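Can a robot sort silverware yet? (small kitchen, not a factory)

Posted in: Home & Shop Automation
Asked by ukar_kitchen

I run the dish room for a catering outfit. We do 18 events in a normal month and more in the holidays. The washing is fine, the machine does that. What eats the time is sorting afterward. Spoons, serving spoons, the colored-handle ones we use for allergy meals, all of it comes out in one heap and somebody stands there putting it in bins. My boss saw a video of two arms doing this on a table and now wants to know if we can buy one. I said I would ask.

We have a budget of 3,000 dollars, maybe a bit more if it really works. The counter is the usual height and there is one outlet on that wall. Is there anything that does this today, or are we years off? I don't need it to be fast. It could run overnight for all I care, as long as I come in and the bins are right.

dikunus
Replied 28/12/2018

Short version: the sorting part can be done on a table in a lab. Doing it in your dish room for 3,000 dollars can't be done right now.

Telling a green handle from a dark one is easy for a camera. If your allergy spoons are a strong color you are already ahead. Picking is the hard part. Flatware is thin, shiny and lies flat, and it likes to nest. A two-finger gripper has to get under or around a handle that sits a fraction of an inch off the table. When two spoons overlap it will often grab both or push them apart and have to try again.

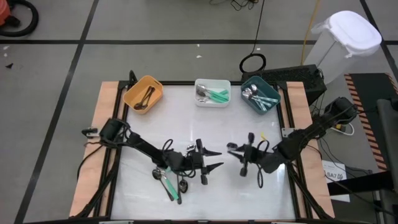 Photo: Stoltard Automation, bench setup for utensil sorting

A layout like this one, with a bin for each handle type and the loose pieces down on a smooth white surface, is about as friendly as the job gets. Green handles go in the white bin, the pale see-through ones in the teal bin, dark spoons in the orange one. Look at how few pieces are out on the table compared to what comes off one of your racks. A heap is a different problem, because the arm can only see the top layer.

Then there is the rest of it. Two arms, mounts, a computer and a camera will run well past your budget before anyone has set it up. Wet metal reflects light differently than dry metal, so you would need to dry everything first. And you need a person nearby for when a spoon goes on the floor, so forget overnight.

If your boss wants to spend the money, spend it on presorting. Put out a separate soak tub for each handle color at the bus station and have servers drop them in the right one. We did this at a cafeteria I worked with and the sorting at the end mostly went away.

galbraith_shop
Replied

Mostly agree with the answer above but I think it is too negative. We looked at the same kind of thing for sorting small hand tools. What worked was spreading the parts out before the arm ever saw them. A vibrating tray will do it for a lot of parts. Spoons are awkward on a tray because the bowls hook on each other, but with enough room they do come apart.

Our test run was 1,067 picks. The misses were nearly all pieces touching another piece. Single pieces by themselves were close to boring. So if you can feed it one at a time it is doable, and at that point you should ask whether you need an arm at all. A belt with a camera and a couple of air nozzles or flaps is simpler and there is less to break.

Also ask any seller to run YOUR flatware, out of your rack, with your people watching. Bring the worst load you have. Don't accept a video. Ask if it is sped up.

One more thing, check on food safety before you let any gripper touch clean silverware. The fingers on most of these are not made to be washed down, and your inspector may want to know what they are made of and how you clean them.

stoolpigeon2
Replied

no. buy more bins and hire a kid for the weekends. I have the same job and sorting one rack takes me 2 minutes if the servers don't throw napkins in with it

ukar_kitchen
Comment on the reply by dikunus

Thanks. The separate soak tubs I can do for almost nothing, we have tubs in storage. Going to try it at the next few events and bring this page to my boss. Will come back in March and say how the tubs went.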